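Fixed labels on moving parts

Product labelling rules were written for things that stay still. A plate is riveted to a casing, the casing is bolted to a floor, and the text faces the reader for the life of the unit. I think this assumption should be dropped from the next revision of our workshop code.

The code at present sets a minimum letter height and a minimum contrast, and leaves position to the maker. Position is where most labels fail. At Jamero I went through the service records for 250 hand-held units, and the commonest complaint under "marking" was that the plate could not be read without putting the tool down and turning it over. The plates themselves were sound.

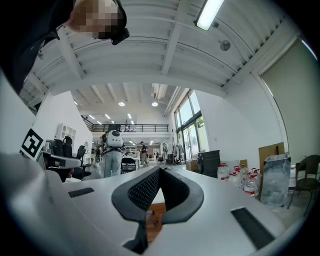

Contrast is the part of the code that works, and it should be kept as it stands. Black on white survives grease, poor lamps and tired eyes better than any colour pair I have tested. It also survives tilt. A square black-and-white marker with a bold pattern, set slightly askew behind a pale grey arm, still stands out from what is next to it, and small grey lettering in the same spot would not. Makers who print in silver on grey to match the casing should be refused approval.

Mulugeta Derese has argued that position cannot be regulated, as every tool is held differently. I accept the premise. The code could still require that a label be legible in the normal working grip from a distance of 800 mm, and leave the maker to choose how. Redix already tests to this in its own plant. The test takes 5 minutes and needs 2 people.

Cost is the usual objection. Edmund Sobczak put it to me in January that small firms would have to alter their moulds. Some would. Dasov moved its plate to the upper face with a change of adhesive and left the mould alone, and I suspect many others could do the same.

The draft is open for comment. Clause 5 is the one to write in about.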